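Unit 5: Partnership and the division of profit

Menon and Usska began trading in 1872 as general merchants. The deed of partnership ran to 16 clauses. Only the clauses on capital, salary and interest matter for this unit.

Profit is shared in the order below.
1. Interest on capital, at the rate in the deed.
2. Salary to any partner entitled to one.
3. The balance, in the agreed ratio.

Where the deed says nothing, profits and losses are shared equally and no salary is due. Drawings do not alter the ratio. They are charged to the partner's current account.

Goodwill is valued when a partner joins or leaves. Lutley joined the firm late and paid a premium, which was credited to the two existing partners in their old ratio.
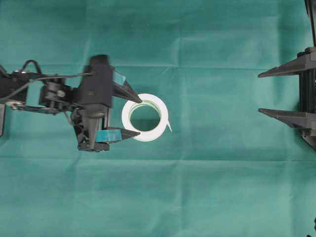
The premium is not income of the firm and must not pass through the profit and loss account. Compare the treatment in the Undine accounts, page 21.

Reading for February: Jugah, E., notes on retiring partners.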